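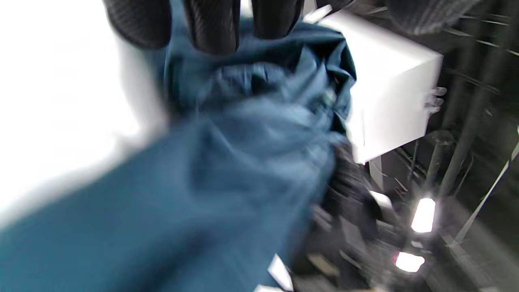 Clotano Evening Courses
Household Textiles, Unit 6: Thin Cloth, Bags and Boxes
Handout for the session on Wed 18 April

Please bring this sheet with you. Last time it was handed out in the room, and most copies were used to wrap sandwiches.

1. What we mean by thin cloth

For this unit, thin cloth means anything that will not hold a shape of its own: nylon bags, the shells of light jackets, linings, cheap curtains, the pouch a tent comes in and never goes back into. Most of it is woven from synthetic yarn, and much of it has a slight sheen. It weighs very little and takes up a great deal of room until you squeeze it, at which point it takes up almost none, and then you let go.

Unit 5 dealt with towels, blankets and denim. These have the decency to stay where you put them. A folded towel remains a folded towel. A folded jacket shell is a suggestion.

The trouble comes from three things you met in Unit 2:

Slip. The surface is smooth, so one layer slides over the next. Cotton grips itself.
Spring. Synthetic yarn wants to go back to where it was. A soft fold opens again as soon as the weight comes off it.
Trapped air. Closely woven or coated cloth lets air out slowly. Fold it quickly and you have made a cushion.

2. Gathering and folding

Students tend to arrive believing that folding is virtuous and gathering is what teenagers do. We shall use both.

Folding puts the creases in lines you have chosen. Use it for anything that will be worn in front of other people, and for coated cloth, although a coated item kept for years should be refolded now and then along different lines. Coatings crack along old creases. If you have ever opened an umbrella from the back of a cupboard you will know the sort of thing.

Gathering spreads the creasing about at random, so that no one line takes all the strain. It is quick, it drives the air out as you go, and it looks dreadful. Tents, sleeping bag covers and carrier bags are all good candidates. Pinch the cloth with the fingertips, draw it up into the palm in short pleats, and keep the pleats you have while you reach for the next. Beginners grab a great fistful at once and then wonder where the other end has gone.

The Brustside method, which some of you will have seen in the older course book, asks you to roll the cloth round a cardboard tube. It works beautifully. It also leaves you with a cupboard full of cardboard tubes.

3. Gloves

You may wear gloves for the practical. A glove with a textured palm or fingers grips slippery cloth far better than skin does, particularly in winter when everybody's hands are like paper. Thin disposable gloves are better for handling clean white card, which shows every fingerprint and shows it for ever. Rings and bracelets come off in either case. The college has a box of pulled threads from previous years and would like to stop adding to it.

4. Cloth meets box

A box is a rigid thing with corners. Thin cloth is neither rigid nor cornered, and the usual mistake is to expect the box to sort this out.

Procedure for the practical:

Check pockets, hems and loops. Small tags and fasteners should be found now, with your fingers, and turned inwards.
Lay the piece flat and smooth it from the closed end towards the opening, so the air has somewhere to go.
Fold or gather, according to section 2. Decide before you start.
Steady the box with your other hand on the outside. A light box will slide away from you across the table at the exact moment you press down.
Put the cloth in with the bulky edge at the bottom and press from the middle outwards.
Tuck the last of it down below the rim on all sides before you reach for the lid.

That last step is where the marks go missing. Cloth left lying over the edge gets caught by the lid, the lid sits crooked, and the next box on the pile sits more crooked still. Students in the September intake built a stack in this manner that leaned visibly towards the fire exit.

If the lid has to be held down, the box is too small. Sitting on it does not make the box larger.

5. Sizes used in class

Cloth pieces for the practical are cut 60 cm wide. The deep trays in the store cupboard hold 17 litres, which is more than it sounds until you put a tent in one. Do not take the boxes marked Wanyama. They belong to the pottery class, who are few in number but persistent.

6. Labelling

Label the end of the box, where it can be read on a shelf. Labels on the lid are readable only from above, and only when there is nothing on top, a condition no lid in the Wambridge annexe has met in living memory.

Write what is inside. "Misc." is not what is inside. "Blue bag, nylon" is fine. "Blue bag, nylon, zip broken" is better, and raises the question of why you are keeping it, which we cover in Unit 9.

7. Before next time

Find one thin item at home that is badly stored. You will not need to look hard. Pack it once by folding and once by gathering, leave it overnight each time, and write down what it had done by morning. Half a page will do. Drawings are welcome if they are labelled.

Read the chapter on coatings, and skip the part about waxed cotton, which we shall come to when the smell can be managed with the windows open.

Room 423 as usual. The lift stops at the third floor and the stairs are on the left.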